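Category: Standards and Practice — Working Group Minutes

MINUTES — Shelving and Handling Practice Group
Parbridge office, Tuesday, 10:00 am

1. Previous minutes
Accepted with one change: the Julura site is to be listed as a trial site, not a member.

2. Draft practice note, book handling
The group worked through clause 2. The wording now asks that a rack be fixed or weighted before any arm places or removes a book, and that spines face the operator's side. 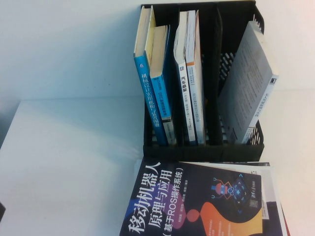

Clause 2 also sets a rest position clear of the rack between picks. Brolthorpe asked that the rest position be recorded in the cell log at each change of layout. Agreed.

3. Speed near the rack
The draft calls for reduced speed once the gripper is inside the rack boundary. Saha tabled its log of 2553 moves, 1413 of them made at reduced speed.
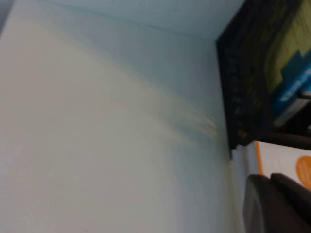

Julura replied that a single speed limit would not suit thin paperbacks, and asked for a limit tied to grip width. Parbridge to redraft the clause and circulate it before the next meeting.

4. Stop and recovery
After a protective stop, the arm is to stay put until an operator has checked the grip by eye.
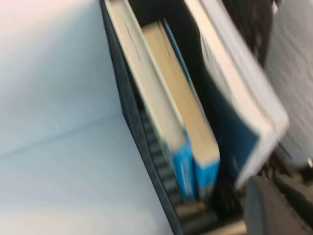

Remote restart is not permitted under the draft. Saha's objection was noted — item held over to February.

Meeting closed 11:40 am.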